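Reading Room > Galleries > Small Shelves, Big Promises

We use cookies to remember your preferences and count visits. Accept or change settings.

Small Shelves, Big Promises

I have a low opinion of the miniature bookshelf. You know the type: a couple of bright boards between two rounded ends, sold to people who already own a perfectly good windowsill. Afaf Tarawneh, who edits this corner of the site, thinks I'm being unfair and asked me to put together a gallery page about them. Fine. I kept notes through December, and my mind has moved maybe an inch.

My main complaint is with the word "organizer." A shelf holds things up. It doesn't sort them, it doesn't get rid of the ones you'll never open again, and it certainly doesn't make you read. The catalogs would like you to think otherwise. The Drellari one promises "a calmer desk by Friday" - my desk was calm before I put a shelf on it.

Then there's the business of color. Blue ends and a yellow board look cheerful in a kid's room, and I'll grant that a child can be told "put it back on the yellow one" and know where to go. Whether the child does it is another matter. Ruxandra Buzatu says it works at her house. I've been to her house.

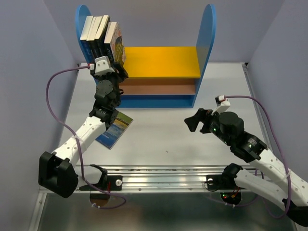 What bothers me more is the leaning. Stand four books on a board with no bookend and they will tip toward whichever side has a panel to catch them. People call this "relaxed." I call it a row that hasn't been finished. A leaning book puts its weight on one edge of the cover, and a thick one at the open end of the row pushes on all its neighbors. If you have the rest of the board free, you have space for a bookend, and I don't see why the shelf makers leave it out of the box. Kollix sells one separately, for 12 dollars, which tells you plenty.

Ákos Veres wrote in to say I should lay the heaviest book flat and stand the others against it. I tried it. It does hold, I'm sorry to say, but you can't get at the flat book's neighbor without moving both, and by the second evening I had gone back to leaning like everyone else.

The other standing argument is over order. Tall to short, thin to thick, dark spines together? I've heard all of it, mostly from people with ten books. Put the ones you use where your hand goes first. I keep the illustrated ones on the outside, where the cover can be seen, and I'd do the same on a shelf of any size. The cover is half of what you paid for.

Do I recommend a small shelf? For a child, maybe. For a guest room, if the guests read. For a desk, I still say try the windowsill for a month before you spend anything, and see how many books you pick up in that time. Urmas Jõgi did that and bought the shelf anyway. He says he's happy with it - he has also put a plant on it, so I'm not sure what we've learned about books.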